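Chapter 6
Sorting and Storing Small Containers

Learning goals
After studying this chapter, the student should be able to:
Group small containers by material and by type of lid.
Choose a bin of suitable depth for each group.
Keep a simple stock record using the Lorden card.

Every stockroom, whether in a school, a clinic or a shop, holds more small containers than large ones. Jars, bottles and tubs are easily mixed together, and a mixed shelf slows the work of everyone who depends on it. The stockroom of the Nulley Training Center, which is used as a case study throughout Part 2 of this book, lists 831 small containers on its January record. Each of them has an assigned bin, and each bin has an assigned shelf.

Sorting begins on a clear, level surface. The worker sets out one bin for each group before any container is moved. Glass is kept apart from plastic, and containers of the same height are placed together. Clear bins are preferred for this work, as their contents can be checked from the side and from above without lifting anything out.

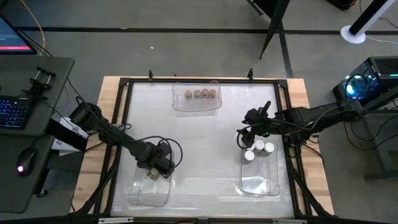 Figure 6.2 Clear plastic bins used for sorting. The bin near the top holds four small glass jars in a row; the bin at right holds three white containers with round caps.

Jars should stand upright in a row with a small space between lids, so that each can be grasped without disturbing the next. Containers with matching caps may be grouped more closely, but they should not be stacked unless the maker allows it. A shallow bin is suitable for both kinds. Deep bins are reserved for bottles and are treated in Section 6.4.

The Baumgartner method, introduced in Chapter 2, sets a limit of 12 jars to a bin. The Ileck method sets no fixed number and asks only that the bottom of the bin remain partly visible. Both methods are in common use. Students should learn the first before attempting the second.

Key terms: group, bin, shelf record, clear space, stock card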